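3.2 Plate color and the vegetable serving

The claim that a warm-colored plate makes people take more greens has been repeated so often that few papers bother to cite a source for it. We are not convinced. The original Stamoson trial used 52 adults, one kitchen and a single sitting, and the size of the plate changed along with its color. Our own setup was kept deliberately bare: a white table, plain white walls, one pink plate and one green-and-white head of leaves. 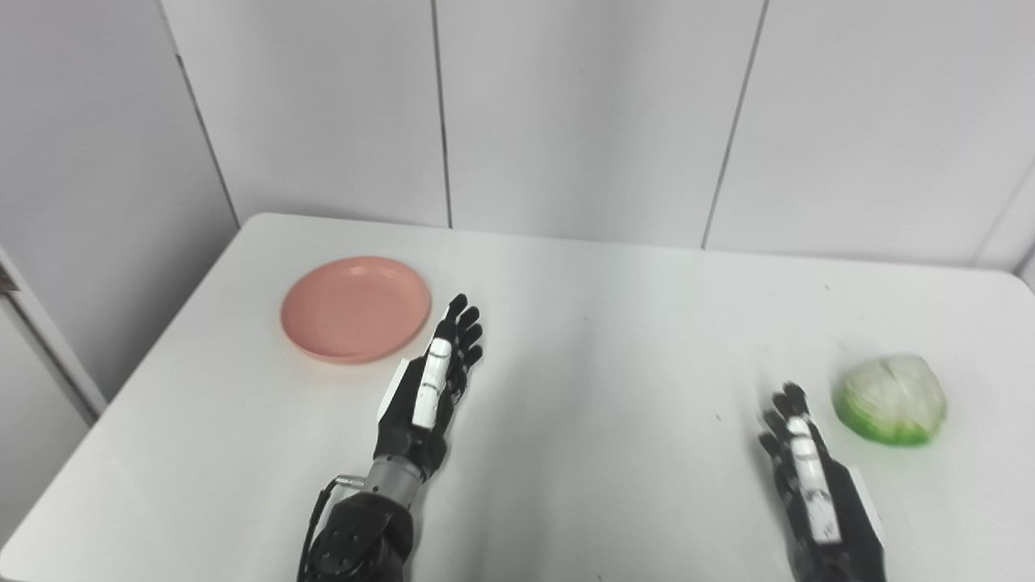
A bare setting has its own problems. Few people eat in a white room, and a plate that stands out strongly on a white table may hardly be noticed on a checked cloth among glasses and bread. Ivanov and Tredix both report a color effect in such rooms, and both treat it as if it would carry over to a family dinner. Neither tested that.

42 shares | 6 comments

We also doubt the usual measure. Sessions ran for 90 minutes, and servings were weighed only at the end, so a person who took 2 small helpings looks the same as one who took a single large one.

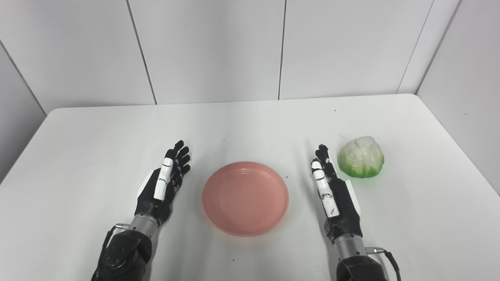 Figure 2. Shallow pink plate and head of cabbage on the white table.

Does the color of the plate change how much cabbage people eat? The data we have cannot show it, and the Gidura follow-up, often quoted as proof, measured what people said they would eat.

Until plate size and color are varied separately, we see no grounds for advice to the public.

We use cookies to improve your reading experience. Accept | Manage settings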